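トップ 工具 掃除 梱包 作業台 職場の自動化 お問い合わせ

ロボットアームと並んで働く小さな作業場のための覚え書き

私は化粧用の筆を小分けして包む作業場で働いています。日本語は大人になってから習ったので、言い方が少し固いところがあるかもしれません。同じような仕事をしている方に役に立つことを書きます。最終更新は2026年9月5日です。

うちに台付きの二本腕が来たのは1月でした。社内ではこの台をRateroと呼んでいます。それまでは人が朝から夕方まで筆をそろえて袋に入れていました。今は、筆を一本ずつ扱うところを少しずつ腕に任せ、人は検品と、箱詰めと、台の世話をしています。仕事が減ったかと聞かれますが、私の場合は種類が変わりました。座っている時間が短くなり、歩く時間が長くなりました。

台の上を片付ける

腕に任せる前に、台の上の物を決めます。人間は筆の横にはさみや伝票があっても平気ですが、腕の仕事では余計な物が一つあるだけで手順を見直すことになります。うちでは、台に置いてよい物を紙に書いて壁に貼りました。紙に名前がない物は、台から下ろします。飲み物は台にも、台の隣の机にも置きません。

木の天板は乾いた布で、板の目に沿って拭きます。ぬれた布は使いません。筆の粉が目に入った時は、古い歯ブラシで軽くはらってから拭いてください。強くこすると表面が毛羽立って、細い柄が引っかかります。

筆の置き方

最初の週、私は筆をきれいに平行に並べていました。きれいに並べると自分の気持ちはよいのですが、毎日同じ並びだけで試していると、少し曲がった時に困ります。それで、わざと向きを変えて置く日を作りました。形の違う筆、たとえば扇形の筆と細い筆は、初めは離して置きます。慣れてから近づけます。
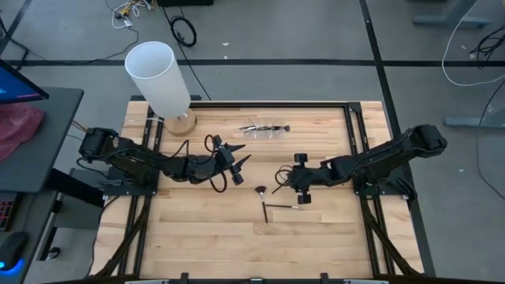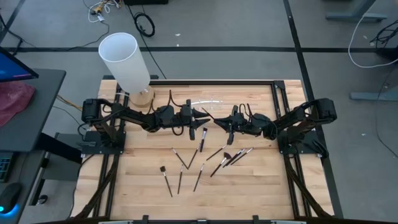 向かい合わせの二本の腕と、木の台に置いた化粧筆。

柄の細い筆は、机の上で少し転がります。天板が水平かどうか、月に一度は水準器で見てください。うちの台は脚の片方に厚紙をはさんで直したことがありますが、厚紙はつぶれるので、今は調整できる脚に替えました。

毛先には触らせない、というのも決まりの一つです。つかむのは柄か金具のところです。毛先をつかんだ筆は、見た目に問題がなくても別の箱に入れて、人が後で見ます。この箱に名札を付けておくのを忘れると、夕方に誰かが出荷の箱と混ぜます。うちでは二回ありました。赤いテープを箱のふちに一周貼ってから、まだ起きていません。

ケーブルの世話

腕のケーブルには、関節が動く分の余裕が必要です。結束バンドできつく締めたくなりますが、関節の近くでは締めないでください。面ファスナーの帯をゆるく巻くのがよいです。帯はPlallbyという店の500円のものを買っています。長いまま巻いてあるので、はさみで好きな長さに切れます。

床のケーブルは、人が歩く所を通さないのが一番です。どうしても通る時は、床に線を貼って、線の内側は腕が止まっている時だけ入る、と決めます。テープは半年で端がはがれてきます。はがれた端は靴の裏に付くので、見つけた人がその場で切って貼り直します。後でやろうと思うと、やりません。

動かす前の確認

朝の確認は19項目ありましたが、長すぎて皆が読まずに印を付けるようになりました。そこで4項目に減らしました。台の上に余計な物がないこと。ケーブルがどこにも引っかかっていないこと。指のねじがゆるんでいないこと。止めるボタンが効くこと。残りの項目は月に一度の点検に回しました。

ボタンは、必ず押して確かめます。目で見て「ある」と思うだけでは確認になりません。前に勤めていたHendricksという工場でもそう教わりました。

指の部分は、アルコールを含ませた布で拭いてから、よく乾かします。化粧筆は白い毛が多く、指に黒い汚れがあるとすぐ移ります。交換した指の先は捨てないで、日付を書いて袋に入れておくと、どのくらいで減るのかが分かります。

人の側のこと

腕が入ってから、私がいちばん困ったのは音でした。大きな音ではないのですが、同じ音が続くと、昼すぎに頭が重くなります。47分働いたら席を離れる、と自分で決めて、台所用のタイマーを使っています。半端な数字なのは、ちょうど検品の箱が一つ終わる時間だからです。

もう一つは会話です。以前は向かいの人と手を動かしながら話していました。今は向かいに腕がいます。午後の休みを全員同じ時刻にしてもらってから、だいぶ楽になりました。これから自動化を入れる職場では、休みの時刻を先に決めておくことをすすめます。

それから、手で包む技術をなくさないでください。うちでは週に一度、午前中だけ全部手で包みます。止まった日に困らないため、という理由もありますが、検品の目のためでもあります。自分で包まないと、柄の小さな傷や金具のゆるみに気がつくのが遅くなります。新しく入った人にも、先に手で包む仕事を覚えてもらい、腕の止め方はその初日に教えます。動かし方はもっと後でかまいません。

不具合の記録は紙のノートに書いています。以前Tralerという記録用のソフトを試しましたが、手袋のままでは入力しにくくて、誰も続きませんでした。ノートには時刻と、起きたことと、その時に台に何があったかを書きます。原因は分からなければ空けておきます。想像で書くと、次の人がそれを本当だと思って、同じ所ばかり直してしまいます。ペンはひもでノートに結んでください。ひもがないと、昼までに消えます。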